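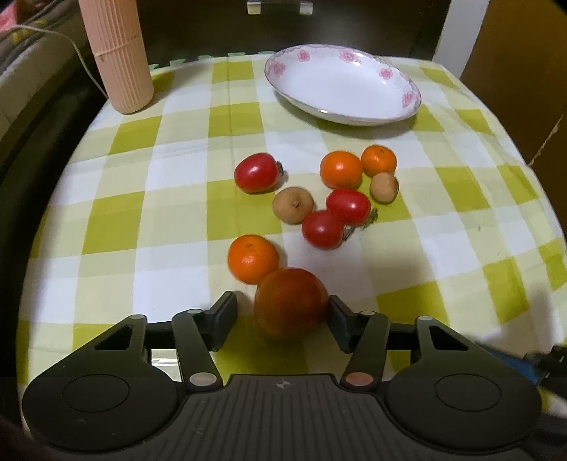
November 28, 2022

Lutholm puts fruit back on the kitchen table with a new season of shared suppers

Lutholm, the community kitchen run by the Wihongi Trust, is delighted to announce that its shared suppers will be returning this winter, with 25 evenings planned between now and June and a warm welcome waiting for anyone who would like to pull up a chair. The suppers are free to attend, they are open to all ages, and every one of them will begin in the same way, with fresh produce set out on a checked tablecloth and everybody having a say in what becomes of it.

The idea came from Yeshi Assefa, who has led the cooking at Lutholm since it opened and who has long felt that people are shyer about fruit and vegetables than they need to be. At a Wihongi supper the produce goes on the table before anything is chopped or peeled, so that guests can pick it up, smell it, turn it over and ask whatever they like about it. Only then do the boards and knives come out.

"When I was growing up, you sat down at the table and the fruit was already there, and you talked over it for an hour before anyone thought about dinner," said Yeshi. "I wanted people to have that here. Somebody will pick up one big round fruit and say, my grandmother used to bake these, and then the person next to them says theirs made jam, and before you know it we have got two recipes and a bit of an argument going -- a friendly one, I should add!"

The tablecloths have become something of a fixture in their own right. The olive, cream-green and white check was chosen by Lorraine Sutcliffe, who looks after the room, and it has since found its way on to the posters and the recipe cards as well. Lorraine also asked neighbours whether they had any serving dishes going spare, and the shelves have been filling up nicely with flowered and patterned china that had spent years at the back of somebody's cupboard.

"I do love an old dish with flowers round the rim," said Lorraine. "You put a few plums in one and it looks as though you have gone to a great deal of trouble. We never mind if things don't match, and if you have one at home that you don't use, please do bring it along and we will give it plenty of outings."

The new season has been made possible by a grant of £3,420 from Stodus, the family-run greengrocer, which will also be supplying seasonal produce for each supper. The money will go towards ingredients, a second oven and a set of lighter folding chairs, which regular guests have been asking for very patiently indeed. There will be 100 printed recipe booklets to give away too, gathering up favourites from last year's tables, and these will be handed out at the first few suppers for as long as they last.

Ebony Faulkner of Stodus said: "We see people walk past the things they don't recognise every day in the shop, and it is a real pleasure to send those very things along to a table where they will be looked at properly and then eaten."

Places can be booked by calling in at Lutholm during opening hours or by leaving a message with the kitchen. Guests with allergies are asked to mention them when they book. Children are very welcome with a grown-up, and the room is step-free throughout.

ENDS

Press enquiries: Anahera Hoani, Wihongi Trust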